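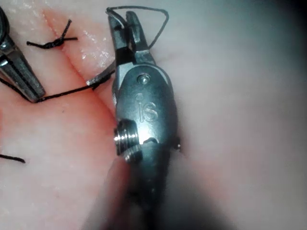
Ticket 1770: Stock labels print with wrong expiry date after server move

Status: Resolved
Priority: Normal
Site: Troltdale, consumables store
Raised by: Darlene Carrier
Assigned to: Application support
Related: 1581 (label stock changed from 46 mm to 50 mm)

Problem as reported

Labels for sutures and other dated consumables show the day and month swapped when printed from the Ziladau stock system. The expiry date on the booking-in screen is correct. The date on the printed label is wrong whenever the day is 12 or lower. Where the day is 13 or higher the date field on the label is blank. The barcode scans and brings up the right item with the right date.

First noticed on Wednesday, during the morning delivery. The Jurdale store uses the same software and the same model of printer and does not have the fault.

Steps to reproduce

1. Log in to Ziladau on the booking-in PC.
2. Open any item that has an expiry date.
3. Select Print label, quantity 1.
4. Compare the printed date with the one on screen.

Fault appears every time on the booking-in PC and on the office PC. Same result with a different user account.

Log

08:50 Ticket opened. Asked site to stop printing dated labels and to write expiry dates by hand until further notice. Labels already printed to be kept in a tray and not thrown away.

09:15 Remote session to the booking-in PC. Regional settings are English (United Kingdom), short date dd/MM/yyyy. No change needed. Restarted the print spooler. No effect.

09:40 Printer self-test is clean. Resolution 300 dpi, firmware matches Jurdale. Printed a test label direct from the driver with a fixed date in the text. Prints correctly. Printer and driver ruled out.

10:05 Checked ticket 1581 in case the change of label width had brought in an old template. Template on site is the current one. Date field is set to take whatever text it is sent, with no formatting of its own. Template ruled out.

10:30 Asked Jurdale to print the same item. Date is correct. Jurdale still prints through the old label server. Troltdale was moved to the new one over the weekend.

11:10 Logged on to the new label server. Regional settings for the administrator account are UK. The label service does not run under that account. It runs under its own service account, and the profile for that account was created with the US default when the server was built.

11:25 Service log shows a date conversion warning for each label with a blank date. There is no warning for the swapped ones, as the service reads them as valid dates.

11:40 Raised with Eyvindsson (supplier). Asked whether the service reads the region from its own profile or from the system default.

13:20 Reply from Eyvindsson. The service reads its own profile at start-up only. A change made while it is running is ignored until it is restarted. They advise copying the UK settings to the system accounts and to new user profiles, then restarting the server.

13:45 Change agreed with site for 16:30, after the last delivery is booked in.

16:30 Label service stopped. UK regional settings copied to the welcome screen, system accounts and new user profiles. The service account's existing profile is not altered by this, so its short date was changed separately. Server restarted.

16:50 Label service running. Printed four test labels from the booking-in PC, two with a day below 13 and two above. All dates correct. Repeated from the office PC with the same result. No new warnings in the service log.

Cause

Service account on the new label server was using the US date format. Dates were sent by Ziladau as text in day/month order and read by the label service as month/day.

Follow-up for site

Reprint every dated label produced since the server move. The print history in Ziladau can be filtered by station and exported. Items already on the shelf need to be relabelled, including those where the printed date looks plausible. Handwritten dates from today can stay or be replaced, as the store prefers.

Follow-up for support

Regional settings for the service account added to the server build checklist. Jurdale is not to be moved until the checklist has been run against the new server again.

Closing note

D. Carrier confirmed by phone that relabelling is finished and that the tray of old labels has been destroyed. Ticket closed.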